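Newsroom Projects Workshop Hours Membership Contact

Shared workshop in Calcombe opens robot hand project to members

Reading time: 4 minutes

CALCOMBE, 2019-09-19 – The Skotier shared workshop is opening its robot hand project to all members this month, after a first build carried out by a small group in the evenings. The plans, parts list and build notes will be free to download, and bench time for anyone who wants to build a hand of their own can be booked from the end of September.

The project is called Pudamico. It began as a plan to give members who had finished the workshop's basic electronics course something harder to work on. Most had already built a line follower or a small wheeled robot and wanted to try a machine with more moving parts. A hand was chosen after a vote among those taking part.

The total cost of the first build, including parts that broke or were ordered in the wrong size, came to $2,371. Of that, $895 went on motors. Skotier paid $500 from its project fund and the builders shared the rest. The notes list every purchase, with a column marking the parts that did not need to be bought, and members who skip those should be able to build for less.

The work took 27 evenings. The first few went on reading, sketching and arguing over how the thumb should be mounted. Early versions set it too close to the palm, and it met the first finger before it could close on anything wider than a pen. The mount was redrawn and moved outward, and the base joint was given its own bracket so that it could be taken off without opening the rest of the hand.
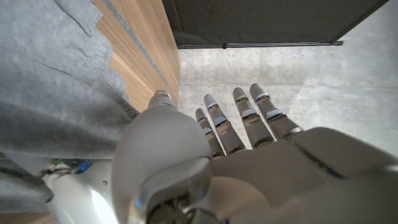 Cable routing took longer than any other job. The group tried running everything through the back of the hand, but the wires rubbed at the wrist and two of them failed in the same week. They now follow a longer path with a slack loop before the wrist joint. The notes give the length to cut for each cable and say which ones should be replaced as a pair.

The control software is kept simple on purpose. Each finger can be moved from a slider on a laptop, and a short script runs the hand through a set of stored positions. A member with some programming experience should be able to add a new position in one sitting. Work on grip force has started, and the hand can be told to stop closing when a motor starts to strain, but the setting has to be adjusted by trial for each object. The group does not consider that part finished.

Lozano, a hardware supply store two streets from the workshop, has agreed to keep a box of the small screws and spacers used in the build behind its counter. Members can buy them singly. The builders asked for this after several evenings were lost to one missing screw – the sizes are not common, and ordering online meant waiting several days.

Members who want to take part should have completed the electronics course or be able to show similar experience. Some soldering is needed, along with patience for small fasteners. Builders may work at the workshop or at home. Those working at home can bring their parts in on project evenings for help with alignment and testing.

Two benches will be set aside for the project, and bookings are limited to one bench per group. Tools for the joint pins are kept in the locked cabinet and must be signed out at the front desk. Anyone running motors from a bench supply is asked to use the fused leads, which are on the same shelf. Hands left at the workshop between sessions should be labeled and powered down.

A second version of the hand is planned. It will use fewer kinds of screws and a one-piece wrist plate, and the fingers will be removable from the front. Drawings for the wrist plate are already in the download folder, marked as untested.

About Skotier

Skotier is a member-run shared workshop in Calcombe with benches for electronics, woodwork and small metalwork. It offers evening courses and keeps a project fund for group builds. Questions about Pudamico can be left at the front desk or sent through the contact page.

Back to Newsroom Previous release Next release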